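Sutilthorpe Towel Collection Starts Again for the Winter

5 November 2018

The yearly collection of used towels and washcloths has started again in Sutilthorpe, and this year the sorting is done in the upper room of the Mulonen building. Everything that comes in is checked, folded and packed there before it goes to the washing house on Cistia Street.

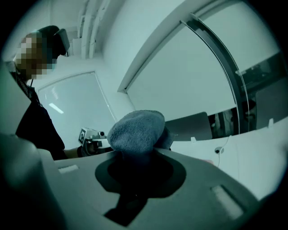
One reader in Sutilthorpe wrote to us that the drop-off hours were too short last winter, and that people who work until evening could not bring anything. She asks if the door can stay open later at least one evening in the week. According to the organizers, this will be done. The entrance on the yard side is now open until 8 in the evening every Thursday-free week, and in the other weeks it closes at 6.

The collection takes bath towels, hand towels, washcloths and kitchen towels. Color does not matter, and small stains are also not a problem. Pieces with large holes are put aside and cut into cleaning rags. Bath mats with a rubber back cannot be taken this year — the washing house had trouble with them in its dryers, and two machines were out of use for many days.

In September the group made a first small round in the streets near the river. It brought in nearly 340 pieces, more than the shelves in the old room could hold. This was the main reason for the move to the Mulonen building, where there is more space for folding and where the boxes can stay on the same floor until they are picked up.

The folding also has a new rule. Large towels are folded in three along the long side and then in half two times, so that the closed edge is always to the front of the shelf. Before, each person folded in the way he or she knew from home, and the piles often fell when somebody pulled one towel from the middle. Washcloths are not folded anymore. They are laid flat, 20 in one pile, and tied with a cotton string.

After the washing, the towels go to three places in the town: the night shelter, the public bath and the animal home on Kuroda Road. The animal home takes mostly the old and thin ones, and it has asked especially for big sizes, which are used as bedding in the cold months. The night shelter needs hand towels most of all. Last winter it did not have enough of them by the end of the season and had to buy new ones.

People who want to give something are asked to wash it first if they can, and to bring it dry. A damp towel in a closed bag smells bad after one or two days, and then the whole bag must be washed again. Please use paper bags or open boxes. Bags should not be left outside the door when the room is closed, also not under the roof, where the rain comes in from the side.

Help with the folding is welcome too. One turn takes 2 hours, and no experience is necessary. Tea is offered, but visitors should bring their own cup. Those who cannot stand for a long time can sit at the low table and tie the washcloths.

Sheets and pillowcases are not part of this collection. A separate one for bed linen is planned for after the new year, and the place for it is still being discussed. The towel collection goes on until the boxes are full, or at the latest until the public bath closes for its winter cleaning. The list of opening hours hangs at the yard entrance of the Mulonen building and in the window of the Cistia Street washing house.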